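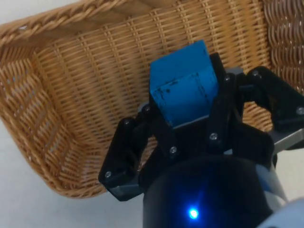 A robot's gripper holds a blue foam cube over a woven basket.

Home > Young Learners > Robots > How software guides a robot

About us | Explainers | For schools | Contact

How does a robot know what to do?

A robot arm is made of metal, plastic, motors and wires. None of these parts can make a decision. The instructions come from software, the set of programs that runs on the robot's computer. At the Surnetti Learning Centre, pupils aged seven to eleven study this software in four steps.

Step one: looking

A camera sends pictures to the computer. To the computer, each picture is a very long list of numbers, and every number stands for a tiny dot of colour. A program searches the list for patterns. A patch of blue dots with straight sides may be a cube. This work is called perception.

Colour is a useful clue, but light can change it. The top of a blue cube may look brighter than its front, although both are the same blue. The program must learn that the two shades belong to one object.
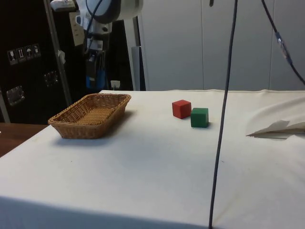

Step two: planning

Once the program has found the cubes and the basket, it must choose a path for the arm. Another program, the planner, tests many paths inside the computer before the arm moves at all. Our teaching planner, Wurine, tests 300 paths for each move. It throws away any path that would bump the table or the side of the basket, and keeps a short, smooth one.

When two cubes stand very close together, the planner has a harder problem. The fingers need room on both sides of the cube they are going to hold.

Step three: moving

The control program turns the path into small orders for the motors. It then checks where each joint is and corrects any mistake - much as you steer a bicycle by making little turns all the time. Wurine makes these checks 400 times every second.

Step four: checking

After a move, the software looks again. Is the cube where it should be? If it is not, the robot can go back to step one.

Words to know

Gripper: the part of a robot that holds things.
Perception: working out what is in a picture.
Planner: a program that chooses a path.
Control: sending orders to the motors and correcting them.

Text by Ye-rin Kwon. Checked by Konrad Kaczmarczyk.
39 shares | 6 comments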